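Colour by the reel: regrading the Flokside trilogy

The three Flokside films were shot on 35 mm by the same crew over six years, yet no two of them have ever looked alike at home. The first was transferred in the early DVD period from a release print, the second from an interpositive, and the third from a digital master finished at 2K. Viewed in sequence, the hero's grey coat reads as olive, then navy, then grey.

Fotemton, the post house handling the August reissue, returned to the camera negative for the first two films. The cut negative of the first ran to 19 reels, including trims, and was scanned at 4K with a wet gate to suppress base scratches. Dissolves and titles were a separate problem. These had been printed optically onto intermediate stock, so each one carries an extra generation of grain and a measurable loss of contrast on either side of the transition.

Of the 584 effects shots across the trilogy, 379 were completed on film. The remainder exist only as 2K files with the original grade baked in. Supervising colourist Ayantu Abdella set those files as the reference and worked backward from them.

"You can push a negative a long way, but a rendered file has a ceiling," she says. "If the third film can't move, the other two have to meet it."

The result is a cooler first film than many viewers will remember. The rooftop chase at Welano Harbour, which glowed amber on disc, now sits close to neutral, and the sodium lamps hold some detail in their centres. Black levels have come up slightly in the tunnel sequence. Grain is intact except in 94 optical shots, where it was reduced and then rebuilt to match adjacent footage. The rebuilt grain is convincing in motion and slightly too even when paused.

Sound has had less attention. The original six-track mix of the first film is offered alongside a new object-based version prepared at Briem. The new mix places the villain's machinery overhead and widens the score, but dialogue is unchanged and remains thin during the courtroom scenes.
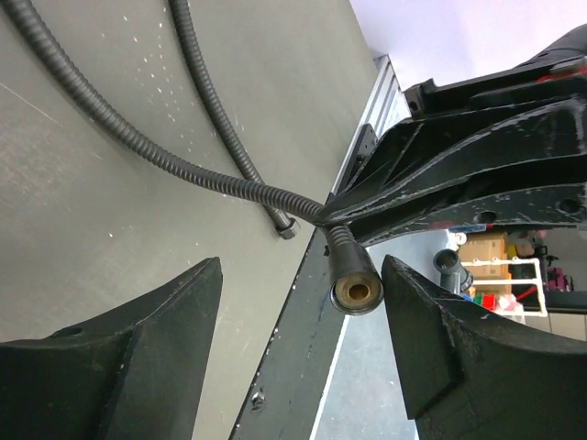

Corrugated conduit and a hose end fitting with a brass-coloured inner sleeve.

The second film benefits most. Its old transfer was cropped on the left to clear the soundtrack area, and the full width is now restored. Several two-shots regain their intended balance. HDR highlights are restrained throughout, and peak brightness is reserved for the reactor finale.

Extras are carried over from the previous box set without upgrade, in standard definition. The commentary on the third film still drifts out of sync after the reel change at the midpoint.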